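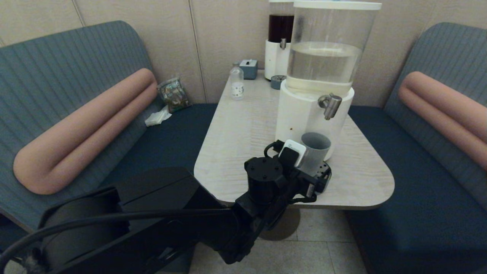

Booth seating with light wood-grain table

Section 2: Setting up the Cultora yoghurt maker

Read this section in full before the first use. The Cultora is intended for household preparation of set yoghurt, strained yoghurt and soured milk. It is not suitable for heating soup, melting butter or proving bread dough.

Before first use

1. Remove all packing material, including the card ring beneath the inner pot.
2. Wash the inner pot, the lid and the straining basket in warm water with a little washing-up liquid. Rinse well and leave to air dry.
3. Wipe the base unit with a damp cloth. Do not immerse it in water.
4. Place the base unit on a level surface away from draughts, direct sunlight and other kitchen appliances that give off heat.
5. Plug in the unit. The display shows two dashes when it is ready.

Caution: Do not use metal whisks or scouring pads on the inner pot. Scratches hold milk residue and make the pot difficult to clean.

Preparing a batch

1. Heat the milk slowly in a saucepan, stirring from time to time, until it just begins to steam and small bubbles form at the rim. Long-life milk may be used without this step.
2. Allow the milk to cool until it is lukewarm. A skin may form - lift it off with a spoon.
3. Place 60 g of plain live yoghurt in a small bowl. Add a ladleful of the milk and stir until smooth.
4. Return the mixture to the rest of the milk and stir gently.
5. Pour into the inner pot, keeping below the upper line. Fit the lid.
6. Lower the pot into the base unit and press SET. Choose the time with the arrow keys, then press SET again.

Note: The longest programme is 16 hours and gives a noticeably sharper result. For a first batch, choose eight hours and adjust to taste afterwards.

Caution: Do not move, tilt or stir the pot while a programme is running. The yoghurt may separate.

Chilling and straining

1. When the signal sounds, switch off the unit and lift out the pot with both hands.
2. Place the covered pot in the refrigerator overnight.
3. For thick yoghurt, stand the straining basket in a deep bowl, spoon in the chilled yoghurt and return it to the refrigerator for 2 hours or longer.
4. Keep the whey if wished. It can replace some of the liquid in scones, pancakes and flatbreads.

Note: Set aside a little plain yoghurt for the next batch before adding fruit, honey or sugar. If later batches become thin or slow to set, begin again with fresh live yoghurt.

Discard any batch that shows mould, a pink tint or an unpleasant smell, and wash all parts thoroughly before further use.

Cleaning and storage are covered in Section 3. Replacement lids and baskets may be ordered from Skelteo, quoting part number 63.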